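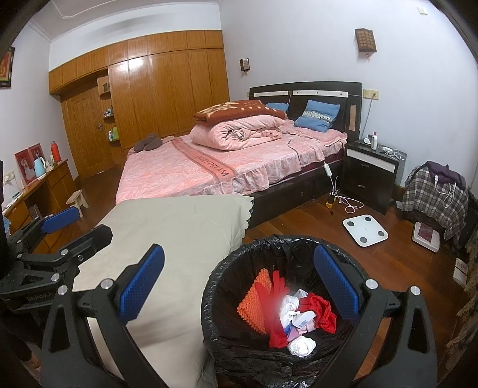
Canan Başaran writes that a bedroom bin should be emptied before anything else is touched, as a full one stops the work halfway through. We now do it in that order.

Bedroom clear-out, Tosarbridge

The gallery covers one bedroom in the Tosarbridge flat, sorted on 5 September 2024 ahead of the new tenancy in November. Notes are kept short and follow the order of work.

Bin. Round, black, lined with a black bag. Contents at this stage: an orange perforated mat, a red rubber glove, a crumpled red cloth and waste paper. Paper normally goes out separately – this lot had tissue mixed in and was left with the general waste.

Bed. Double, dark brown headboard with white trim. The pink sheet carries the words SWEET DREAM on a darker band. Quilt and patterned blanket folded and stacked, two blue pillows at the headboard. Bedding stays with the flat.

Cables. Yellow power strip on the floor by the bed, with white cables in a tangle. To be separated and labelled before the floor is swept. Clips are on order from Hemilo, pack of 100.

Nightstand. White drawer front, two metal handles. Bottles and chargers on top go into one box – drawer contents into another.

Floor. Reddish-brown wood. The bathroom scale returns to the bathroom. Allow 30 minutes for sweeping and a damp wipe.

Chair. Clothing and the plaid cloth to the wash at 30 degrees.

Notes: Triin Siliņa. Corrections to the inventory go to Prodromos Antoniadis.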